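Progress report to the Enness fund: gut bacteria in kidney patients, Cludlow clinic

We're so pleased to say that 87 people have now joined, and the first 2 rounds of stool samples are safely in the freezers at Parri. Sollonov has agreed to run the sequencing from September.

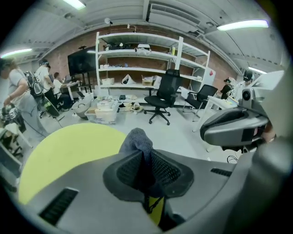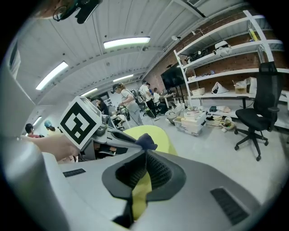
Recruitment was slower than we'd hoped in the first 4 months, mostly over travel costs — the extra $800 helped no end. We'd also like brighter labels on the sample kits, a yellow-green like the one in both photos, so they stand out in a full freezer.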